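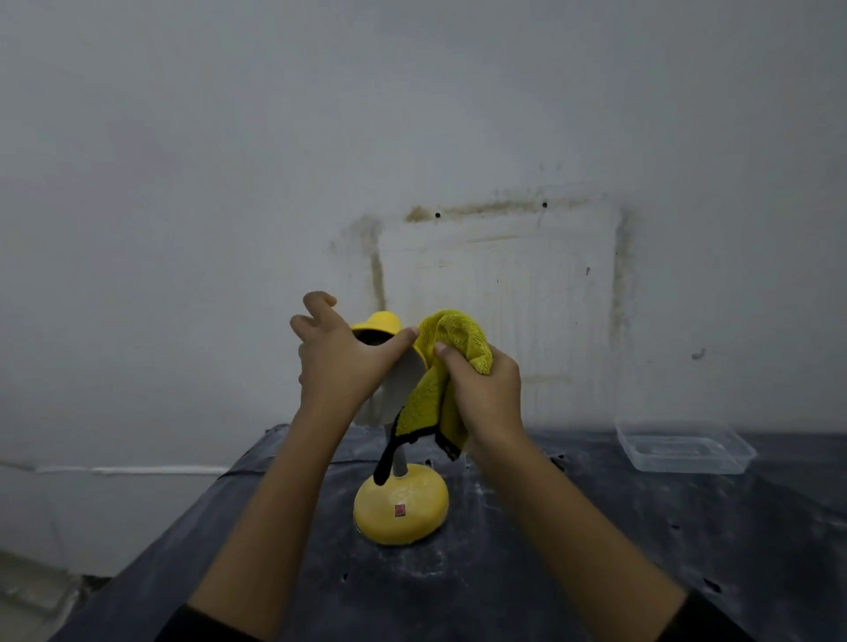 By the Enotora bench team | Bench Notes | 7 July 2020

Wiping down desk lamps now that the line does the sorting

The Pemum sorting line went live at our Grinero building in April. It reads the tag on each tote, weighs it and sends it to the right bench. Before that, two of us spent most of the morning pushing carts and reading labels. Now the totes come to us and the morning goes to cleaning. Lamps are still cleaned by hand, one at a time, and we do a lot more of them than we used to. These are the habits that have held up.

Before you wipe

Check that the lamp is unplugged and the bulb has cooled. Lamps used to sit on a cart for an hour after testing. The line can bring one over in a few minutes, so hold your hand near the shade before you grab it.

Look at the bench screen for the lamp's status. Green means it passed the electrical test. If the screen is blank, set the lamp on the hold shelf and press the call button. Don't guess from how it looks.

Keep a lidless plastic container at the back of the table for loose screws, caps and switch knobs. Small parts no longer travel in the tote. The scale reads them as extra weight and kicks the whole tote out.

Wiping

Start with a dry microfiber cloth. Dust on a lamp turns to gray paste the moment it meets a wet rag, and then you are cleaning twice.

Hold the head with one hand and wipe with the other. A gooseneck gives way when you push on it, and bending it back and forth all day loosens the joint at the base. Your holding hand should take all of the pressure.

Bunch the cloth for the outside of the shade. For the rim, fold it flat and run it around in one pass. Ribbed necks do best with a corner of cloth pulled along the grooves.

With compact fluorescent bulbs, never twist or lean on the glass tubes. For the outside of the shade the bulb can stay in. For the lining, hold the bulb by its plastic collar, unscrew it and put it somewhere it can't roll. 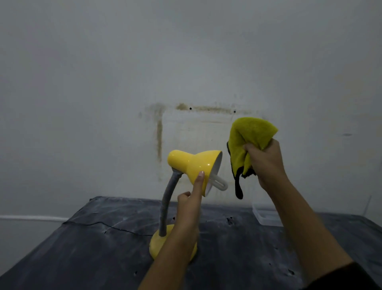
Do the base last, because whatever comes off the head and neck lands there. Go lightly over maker's labels. A damp cloth lifts the corners, and the camera at the end of the line rejects a lamp if it can't match the label to the tag.

Greasy shades get one drop of dish soap in a bowl of warm water, with the cloth wrung out hard. Dry right away. Keep water out of the switch and the socket.

Cloths

One side for dust, the other for finishing. Shake them out away from the bench. We send them to the laundry after 14 lamps, sooner if they have been on anything from a garage. No fabric softener – it leaves a film that smears on glossy paint.

Pace

This has been the hard part. The line will feed a bench as fast as it is told to, and for the first few weeks it was told to go too fast. Lamps stacked up, people rushed, and we saw bent necks and streaked shades. The feed is now set by the bench. Tap the Zamfir panel once when you are ready for the next tote, and leave it alone when you aren't. The rate on the panel is for planning and does not go in anyone's review.

We have put roughly 1,000 lamps through since the change. Sore shoulders from the carts are gone, and sore wrists have taken their place in a few cases. Switch hands when you can, and change benches after two hours. Packing and testing both count as a change.

If a lamp comes back from the end camera, wipe the label area dry and send it again. A second rejection goes to the hold shelf with a note saying which bench it came from.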